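Ticket 271: Gripper state column disagrees with the pictures
Project: Sesance (simulated pick and drop set)
Opened by: Ulises Montecinos
Status: Open, then closed, then open again
Priority: Medium, raised to High by me, lowered to Medium by someone with a calmer life

Problem

The training job on Cladell finished overnight and produced a policy with one firm belief, which is that the gripper is always open. It reaches, it hovers, it pinches, it carries on as though it had done none of that. Loss curve looks lovely. I have stopped trusting lovely.

I pulled 104 episodes from the March batch and compared the recorded gripper value with the rendered frames. The joint angles agree with the pictures. The gripper column reads 1.0 (open) from the first row to the last in nearly all of them, including rows where the fingers are all but touching.

Steps to reproduce

Load any episode from the batch in the Wokik viewer.
Turn on the side camera and the state overlay.
Scrub until the fingers come together.
Watch the overlay tell you they haven't.

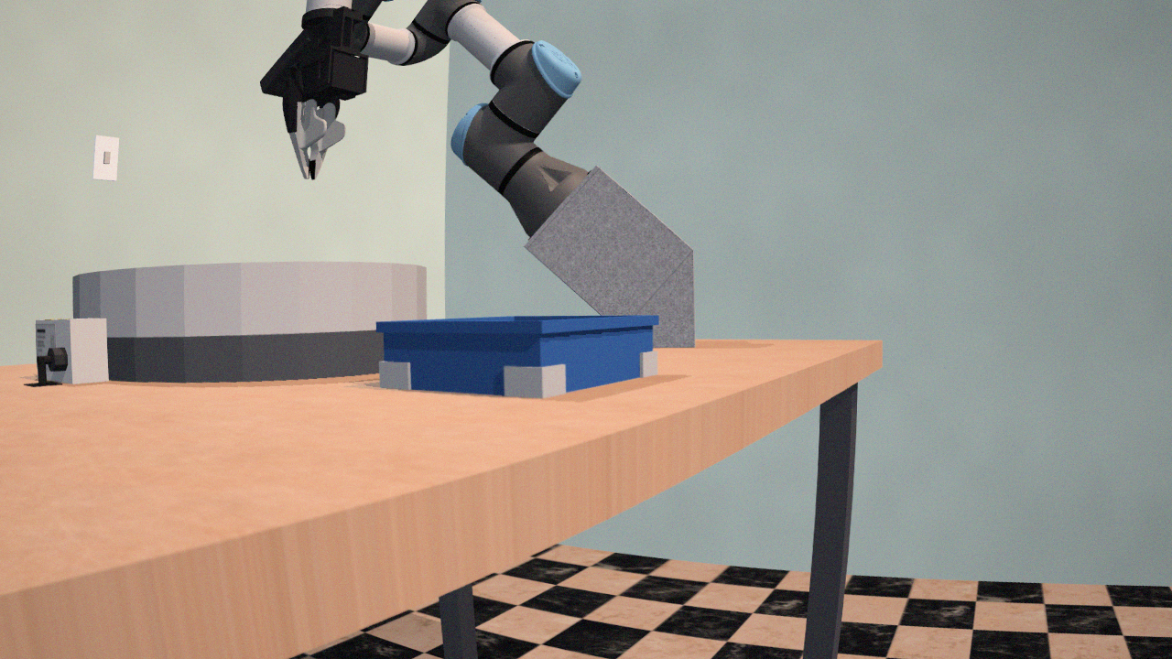

The overlay is reading from the saved file, so I ruled out the viewer first. Same file opened in a plain script, same column of ones. Then I blamed the units, because it is usually the units. The arm reports finger opening as a fraction and the old exporter wanted millimeters, and I was fully prepared to be smug about it. The exporter was changed over two releases ago. I was not smug.

Log

Entry 1. Re-exported one episode from the raw simulator dump. Gripper column still all ones. So the damage is done before export.

Entry 2. Read the recorder config. There are two gripper fields, "command" and "measured." We save "measured." Or we think we do. The name in the config is "gripper_meas" and the simulator publishes "gripper_measured." When the recorder can't find a field it fills in the default and says nothing. The default is 1.0. I would like a word with whoever picked that default, and according to the commit history I can have that word in any mirror.

Entry 3. Fixed the name. Recorded 7 new episodes by hand with the controller. Column now moves. Closed the ticket. Made coffee.

Entry 4. Reopened the ticket. The column moves, but late. The value drops 4 steps after the fingers close in the render. That doesn't sound like much until you remember the policy learns "lift" from exactly those steps. It would be taught to raise an open hand and hope.

Entry 5. Checked the time stamps. Camera frames are stamped when the render starts and state rows when the message reaches the recorder. With the side view at full size, the message queue backs up behind the images. Dropped the image size by half for a test and the delay shrank. Moved state to its own queue and it went away, at full size too.

Entry 6. Recorded a fresh episode with both fixes in and stepped through it one row at a time, which is a fine way to spend an afternoon if you have wronged someone and wish to atone.
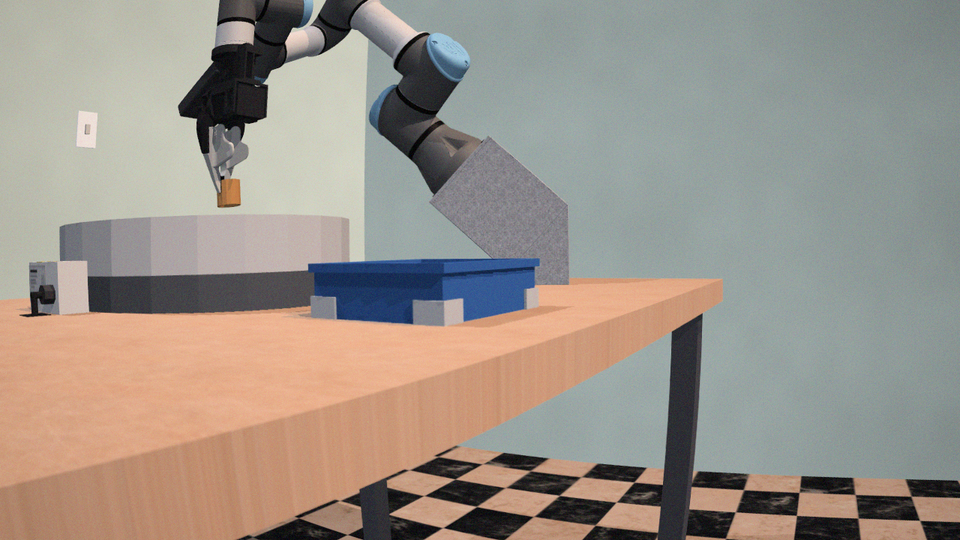 A closed gripper comes in two flavors, and our labels only know one. Fingers shut on nothing and fingers shut on a cube differ by the width of a cube, and the old success check treated anything under 0.5 as a grasp. That means an empty pinch could go into the set as a good example. I've added a second test that asks the simulator for contact on both fingers and for the cube to be clear of the surface it started on. Ought to have been there from the beginning. Much ought.

What can be saved

The raw dumps still hold the real finger joint values, so the March episodes don't need to be driven again. The repair script rebuilds the gripper column from the joints and lines it up with simulator time, ignoring the recorder's stamps altogether. It also runs the new grasp test and moves failures into a separate folder. Please don't delete that folder. Failed grasps are useful to train the checker on, and I had to make a lot of them.

Anyone with a local copy of the batch: throw it out and pull again once the script has run. If your copy has a column of ones, it is the old one. If you trained on it, your policy will be very relaxed about everything.

Still to do

Recorder should stop with an error when a field is missing. Patch is up, needs a reviewer who isn't me.
Remove the 1.0 default.
Add a check at export that fails any episode where the gripper value never changes.
Rerun the Cladell job on the repaired set.
Rename the branch. It is currently called "montecinos-final-fix" and there are two of them.

Comment added May 2025

Repair script is running now. Leaving this one open until the retrained policy picks something up and knows that it did.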